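How to Write a Packing List You Will Use Twice

Most packing lists die in a coat pocket somewhere past Prastthorpe. Mine did for years, and I kept buying toothbrushes. Start with the bag closed and write down what you'd miss by bedtime on day one.

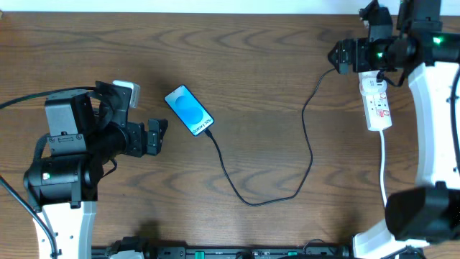

How long should the list be?
Under 50 lines. My first ran to 66 and included "hat (other)."

Next, sort by when you'll need things, and skip sorting by type. Night one goes on top. Chargers get a line of their own, cable and plug together, or you'll arrive with half of each.

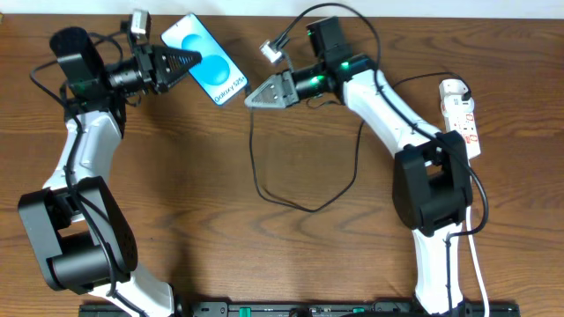 Last changed: September 26, 2020

Cross out anything you carried home unused from your last 2 trips. I hauled a travel iron to Sterkalham in August and it came back as rested as I wasn't.

Now make the list hard to lose.

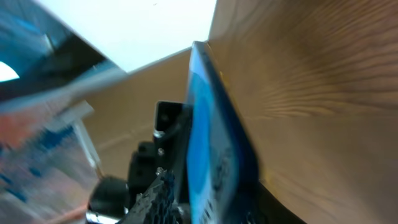
A list works best when it lives where you pack. I tape mine inside the closet door and tick it off in pencil, with the bag open on the floor. Pale wood with a streaky, swirling grain will swallow pencil marks whole, so use a card if you're tempted to write straight on the furniture. Tolera Dinsa, my usual travel partner, writes on his hand and packs accordingly.

Keep a copy on your phone too. Name it something plain, such as "packing," or it will vanish among your 4,000 other notes. When you get home, fix the list before you unpack – by morning you'll have forgiven the iron.
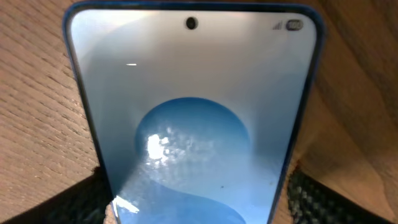

Phone in a blue case, screen on.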